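Bedley Waveform

The Bedley waveform is a shared radio standard used by emergency and military signals units that would otherwise be unable to talk to one another. It defines how a software-defined radio turns speech and short data messages into a signal, and how a different maker's radio turns them back again. Before it was adopted, the usual method of passing a message between two allied units was to send somebody across the field with a piece of paper, a system with excellent range and very poor bandwidth.

Origins

Work began at Bedley, a former signals depot, after a joint exercise in which four participating units brought radios from four suppliers. All the sets worked. None of them worked with any of the others. The report on the exercise described the results as "encouraging", a word that took two further meetings to agree.

The first draft of the standard was written by the engineer Janaína Fontes, then employed by the radio maker Zosier. Her draft ran to 22 pages and covered framing, timing and error correction. The approved version runs to over 59 chapters, several of which define terms used only in the other chapters. Fontes later remarked that the shorter document was still in there somewhere.

Technical outline

The waveform hops between frequencies in an order known to every radio on the network. Keeping time is therefore the main difficulty. A set that drifts too far hears nothing and, more awkwardly, has no means of knowing that anything is being said. Late entry, the procedure by which a drifting set finds its way back, takes up the longest chapter and has been revised more often than any other.

Voice is given priority over data. Text messages wait in a queue until the talking stops, which on a busy network may be some while.

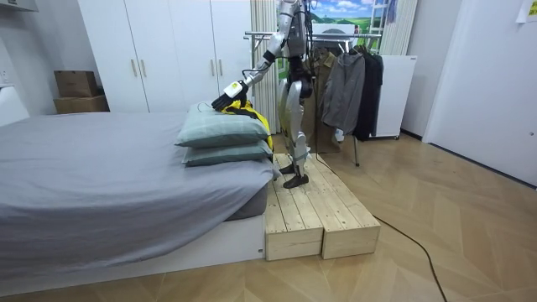
Robot hand on a yellow-and-black garment, over two stacked pillows.
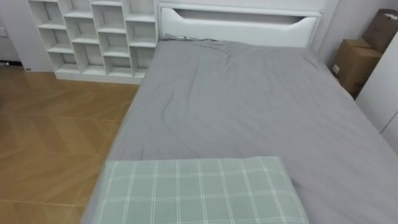
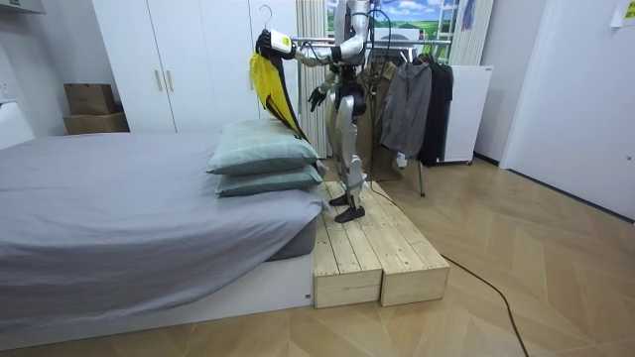

The garment on its hanger. 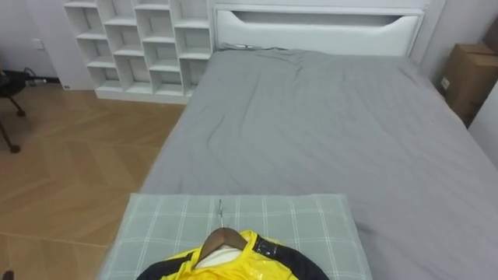 Encryption is left to the individual nations, each of which may fit its own module behind a common socket. The shape of the socket was settled in an afternoon. The direction in which the module slides into it was settled the following July.

Trials

Interoperability trials were held at Grilness, a stretch of coast chosen for its difficult terrain and, according to some of those who attended, its lack of anywhere to eat. Radios from Zosier and its rival Shen exchanged voice traffic on the first morning. Data took longer. The fault was traced to the two firms' having numbered the bits in a byte from opposite ends, each in full accordance with the standard as it then read. The paragraph concerned was rewritten on a Tuesday and has caused no trouble since, though both firms still regard the other's reading as perverse.

Reception

Users have generally praised the waveform's voice quality and its behaviour in hilly country. Complaints centre on battery life and on the start-up time, which in early sets was long enough for operators to make tea. Shen shortened it in a later software release — a change that was not welcomed everywhere.

Critics in the industry have argued that a common waveform discourages new designs. Supporters reply that the old designs were new once, and could not be heard.

Later development

A second edition, usually called Bedley 2, adds relaying, so that a radio may pass on traffic between two others that are out of reach of each other. It remains compatible with the first edition in all respects except relaying. A narrowband version for handheld sets has been proposed, and its name is under discussion.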